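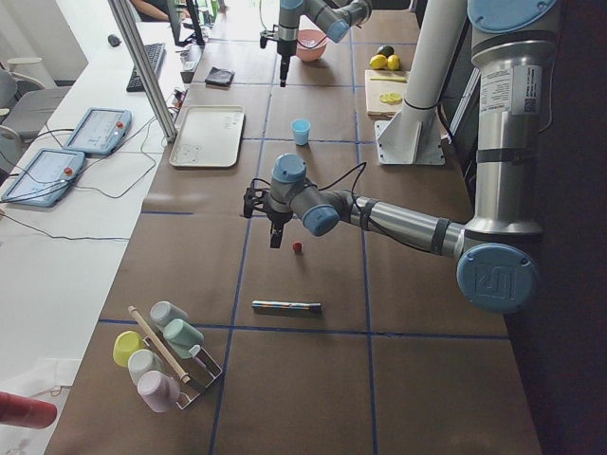
Leonie Trevaskis thinks you can learn more about a household from where the cups end up than from anything in the cupboards, and she told us so before we had even got our coats off. She also said that pastel colors have been the hardest thing to settle all year, that everybody in the building has a favorite, and that we were welcome to argue about it with her on the way around.

So we did! I should back up a little, though, and say where we were.

Cerkent Open Day, Milton
Posted Sep 9, 2018

I've wanted to get inside Cerkent ever since my sister gave me one of their colanders as a moving-in present (still going strong, two moves later). They work on ordinary things for the home, mostly for kitchens and craft rooms, and they open the doors to visitors once in a long while. I missed the last one, in May, on account of a bad tooth, and I had been sulking about it ever since. This time I booked the minute the sign-up page appeared, talked my husband into driving, and we put 265 miles on the car between our driveway and theirs. He'd like it recorded that he did all of them.

Milton itself is a pleasant place to arrive in, with a good wide main street and a bakery that was still warm inside from the morning. We bought cheese rolls, ate them on a bench, and then walked up to the Wihongi Building, where Cerkent has the second floor and part of the basement. The sign is small and we went right past it the first time. If you go, look for the green door next to the shoe repair shop, and don't try the one with the bell.

There were 19 of us on the early tour. A few people were in the trade, I think, judging by the questions, and there was a mother with two very well-behaved boys, and the rest of us were just the sort of people who turn a mug over in a store to look at the bottom.

The sample shelves

We started with the shelves in the hallway, floor to ceiling on both sides, where they keep things they have made or bought or been sent over the years. Everything has a paper tag on a string and a number in a ledger. Leonie opened the ledger for us at the last page, and the newest entry was number 1045, a soap dish. I asked whether anything ever gets thrown out and she looked quite pained. There was a whole shelf of lids. There was a butter dish so much like my grandmother's that I had to go back for a second look, and I would have stood there happily until lunch if the group hadn't moved on without me.

We were allowed to pick up anything at all, as long as it went back facing the same way. The boys found a set of nesting measuring cups and took them apart and put them together over and over, and Leonie let them carry it along for the rest of the tour.

Room 207

This was the part I had come for. It's the big workroom, and what you notice first is the long brown-topped table, laid out in squares with blue tape. It goes on and on. I sew, and I have a cutting mat at home with a grid on it that I couldn't live without, so I felt very much at home with the idea of a table that's marked off like that. I came away wanting to do the same to my dining table, and we are still discussing it.

Toward one corner was the wire rack with the cups in it, and here the argument about pastels got going in earnest. There was a yellow one lying on its side, a pale minty white, a lavender pink, a light gray and a sage green. I was for the sage straight away. My husband, who claims to have no opinions about color, turned out to feel strongly about the gray. The mother with the boys wanted the lavender pink and said she'd paint a room to match it. Leonie wouldn't tell us which was hers until the end (the yellow, and she has reasons, and they took us all the way down the stairs).

There was a wooden dowel leaning across the same rack, and I liked seeing it there among the cups. My own dish rack is just like that. At any given time it has a rolling pin in it, or a spatula, or the handle of something I've been meaning to glue.

One more cup, a small light blue one, was standing upright by itself farther along the table, near a beige tray with a low raised edge and some faint markings drawn on the bottom. Beyond that was a folded black cloth. I do love a low tray. I keep one on the counter for the mail and the keys and the reading glasses, and the rest of the counter stays respectable as a result. One of the trade people asked Leonie how high a tray's edge ought to be, and she said it depends entirely on whether you're carrying soup, and then there was quite a long conversation about soup.

There was a marker on the table too, with a dark navy cap and a cheerful patterned barrel in all sorts of colors. I mention it only since I spent a good part of the drive home trying to think where I could get one like it. If any reader knows, please write in.

Lemons and limes

We had a break for tea in the room across the way, with shortbread, and the talk wandered onto cutting boards. I hadn't expected people to have so much to say. There was a faction for enormous boards that live on the counter permanently and a faction for little ones you can lift with one hand and scrape straight into the pan, and I'm with the little ones, always have been. My good board at home is a great slab of a thing that we got as a wedding present, and it comes out at Thanksgiving and sits behind the toaster for the rest of the year.

Leonie's view was that a board with a handle cutout gets used more than one without, simply from being easier to grab and easier to hang. I went home and looked at my own kitchen and I'm sorry to say she is right.

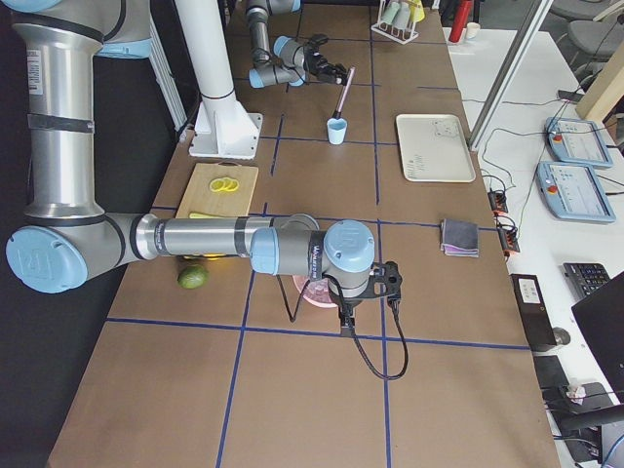
On the long table: lemon slices on the wooden board, a green lime, and the small light blue cup.

I have a weakness for lemon slices on a pale wooden board. It makes me want to invite people over. We cut up lemons at our house nearly every evening in summer, for water, for fish, for iced tea, and there is always one slice left that gets stuck to something. With a lime sitting by as well, I was thinking about supper long before I should have been.

The bowl on the table was a see-through pink, and I'd have liked to take one just like it home. I had glass bowls for years and chipped every one of them. And there was a white tray with faint printing on it and a little handwritten note. I'm a great one for notes on things myself (every jar in my pantry has one, and half of them are out of date), so I felt a certain kinship.

Somebody asked about the pink marker, and whether Cerkent does pens. They don't, but craft-room storage is a big part of the work these days, and Leonie talked for a while about how people like to keep markers in cups more than in any of the clever boxes you can buy for them. I certainly do. Mine are in an old jelly jar on the windowsill with the scissors and one knitting needle.

Downstairs

The basement is where they pack the orders and where the Clodinari range is kept, the stackable bins with the rope handles. It was chilly down there and smelled of cardboard. We were each given a flat box and shown how to fold it, and mine came out lopsided, and I was given another, and that one was lopsided too. My husband's was perfect. He's keeping it in the garage.

There was almost an hour left on the parking by then, so we went back up to the little store by the entrance. It's only a counter and some shelves, and they take cards now, though the machine is slow. I bought two trays and a set of dish towels and a small board with a handle cutout, and I was very good and did not buy a third tray. The cups in the pastel colors aren't for sale yet. I asked twice. Leonie wrote my name on a list and put "sage" next to it, and after that my husband leaned over and asked her to put down a gray.

A few practical notes for anyone thinking of going. The stairs are steep and the elevator is around the back, so ask for it at the desk. Wear something warm for the basement. The tea is free, but the shortbread goes fast, and the early tour had the better of it. Bags have to be left in the hall, so keep your glasses in your pocket if you need them for reading tags. And the bakery on the main street closes at two, as we found out when we walked back down hoping for a second round of cheese rolls and had to settle for crackers in the car.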